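Counter layout for small kitchens: where the clean dishes go
Speaker notes, Flokley session, 11 Feb 2024

Opening. Skip the biography. State the scope: hand-washed tableware, one counter, no dishwasher. Cupboard design is out of scope and was covered in the Vrettos talk. If anyone asks about cast iron, defer to the end.

Slide 1, definitions. A zone is a part of the counter with one permitted use. A landing spot is where an item is set down between two steps. Most counters have zones by intention and landing spots by accident. The talk is mainly concerned with the second.

Slide 2, the working surface. Give the dimensions slowly, people write them down. Depth available in the Ornholm layout is 467 mm between the front edge and the upstand. A dinner plate plus hand clearance takes 300 mm of that. The remainder is a strip at the back, too shallow for a second row of plates and wide enough for paper, packets and anything flat. Paper goes there whether planned or not.

Slide 3, mats. A mat marks a zone without a line on the counter. Plain colors work better than prints on a veined surface – gray veining hides crumbs and also hides the edge of a white or gray mat. Pale green is sufficient contrast. Printed matter left on a mat should be treated as occupying the whole mat, because plates will not be put down next to it. They go in front. 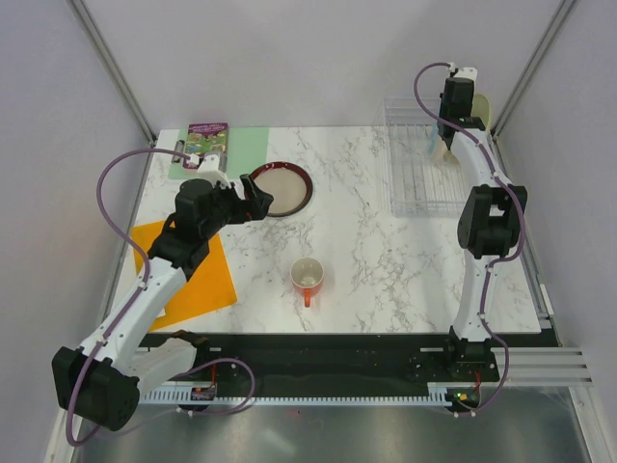

Mat thickness matters more than size. Over 5 mm, a mug with a narrow foot rocks when set down at the border. The Elik mats are under that figure. Do not recommend a brand beyond saying so. Mention that a mat with a raised lip is a tray and should be cleaned as one.

Slide 4, plates. Two cases. Rimmed plates with a dark band show water spots on the band first, so the rim is the place to inspect after drying. White plates with a printed motif show spots least where the print is densest. In both cases check against the light from a low angle. A plate put down flat on stone traps moisture under the foot ring. If it has to wait, it waits in the rack.

Demonstration here if the room has a tap. If it does not, go straight to slide 5.

Slide 5, mugs. Put down upright when dry, inverted when wet, and never inverted on bare stone. Handle direction: the handle faces the person who will pick the mug up next. On a counter worked from one side that means toward the front edge. It sounds trivial. In the Ornholm trial we logged 43 knocked mugs, and the majority had the handle pointing sideways into the path of the forearm.

Slide 6, order of clearing. Rack first, then mugs, then plates, then flat items. The rack is emptied before anything new is washed. Flat items go last since they do not obstruct the other steps. A square sheet in a strong color, orange for instance, can be reserved for items still to be sorted. Keep it to one side. The center of the counter stays free for whatever is in use, and a plate at the back with a mug in front of it is a usable resting state for a single place setting.

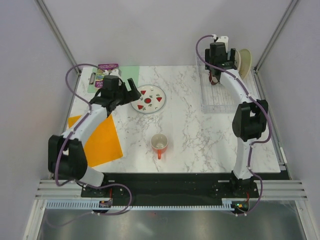 Jhun Calimlim objected at the run-through that the rack belongs beside the sink in every case, and that putting it at a rear corner only makes sense for someone who does not mind carrying wet plates over dry ones. The objection is noted on the handout. Where the sink adjoins the rear corner the two positions coincide. Where it does not, Calimlim would move the rack and give up the mat.

My answer, if it comes up again: measure the carry. Under one arm's length the drip is negligible with a folded cloth under the rack. Beyond that, he is right.

Slide 7, rack types. Wire racks drain fastest and hold a plate by the edge at two points – adequate for flat plates, poor for deep bowls. Slot spacing should be checked with the thickest plate in the house. Wipe the feet weekly, as scale forms there before it forms anywhere visible.

Questions. Allow five minutes. Handouts are on the table by the door, and the blank counter plan is on the reverse.

Contact: Flokley session desk | © 2024 Flokley | Back to top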